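To: Villness Household list
Subject: Re: Sorting the printed things before they go on the rail
Date: June 2026

On the last list message a member wrote:

> We have the same trouble every month. The clean clothes come up in one
> basket, the rail has hardly any free hangers, and anything with a busy
> print ends up at the bottom because no one can tell which way round it
> is. Does anyone have an order they work in? Also, is it worth buying
> more hangers or should we fold more? We are in one of the small rooms
> at Lau and there isn't space for a second rail.
>
> We did try the folding board from the December swap table but it is
> too wide for the floor space we have.

We are in a small room as well, so I will put down what we do. It is not the only way and people on the Grokov side do it differently.

1. Basket on the floor, near the rail

We use a white plastic basket and keep it on the floor. A table would be nicer for the back but it takes up the space you need for turning round. Don't press the clothes down to get more in. If it won't all fit, make 2 trips.

2. Prints first

Take the patterned things out before the plain ones. With a plain shirt you can find the collar by feel. With a print, the folds and the pattern run together and you can waste a good while looking for a sleeve. The worst one we have is blue, white and navy in one part and orange with dark spots in another, so when it is bunched up it looks like two separate garments. Pick it up by one fold and let the rest hang before you decide what you are holding. 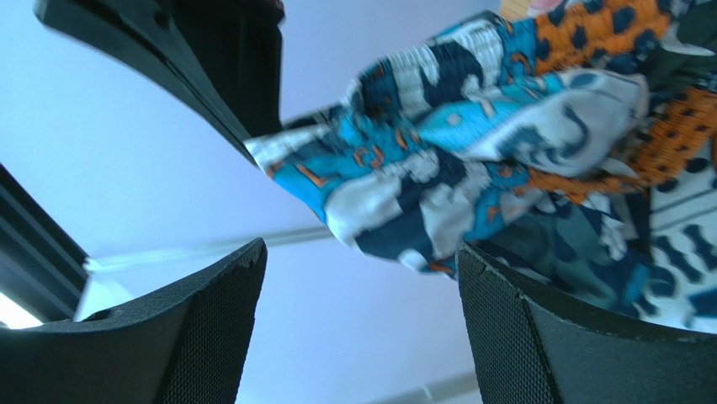

3. Find a seam and follow it

Once the cloth is hanging from your hand, look for a seam and run along it until you come to a hem or a neckline. Going by the pattern is no use, as a change of colour is often part of the print. If you come to an edge that is ruffled or pleated, leave it alone until the garment is on a hanger and straighten it then.

4. Hangers

I wouldn't buy more yet. Zover room had 70 at one point and the bar was so tight that everything came off creased. We push the empty ones together by the pole and hang from the far end of the bar inwards, so there is always a gap to work in. Ours are a mixture of lavender, mint green and pink. We tried giving each colour a meaning and gave it up within the week.

Long things go at the far end, where they can hang down without catching on the basket. Our file organiser stands on the floor on that side too, with the folders lying in it, and it has never been in the way.

5. What to do with the tangle in the middle

There is usually a point when a few things are wound round each other and pulling one brings up the lot. Hold the pile with one hand and lift with the other. Anything that has slipped over the front of the basket, like the pink one in ours, can be left where it is until the big printed piece is out from the top.
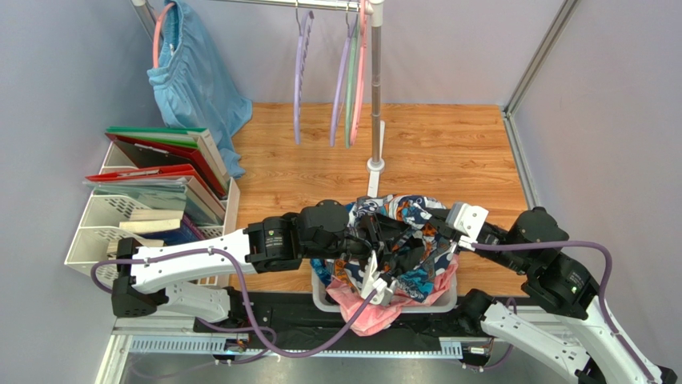 6. Folding

We fold only what is left when the bar is full. Knitted things are folded anyway. No board, just the lid of a storage box, which does the same job and slides behind the door.

On the question of a second rail, the one we have is the single pole type with a white base, and it takes up very little floor. If you are set on another, measure the height to the bar before ordering. The Lau rooms have the low shelf along one wall, and the older rails from the stores will not go under it.

The stores code for the hangers is 2983 if you do want some. They come mixed and you can't choose the colours.

I can bring the box lid along to the next swap table if anyone wants to try it for size.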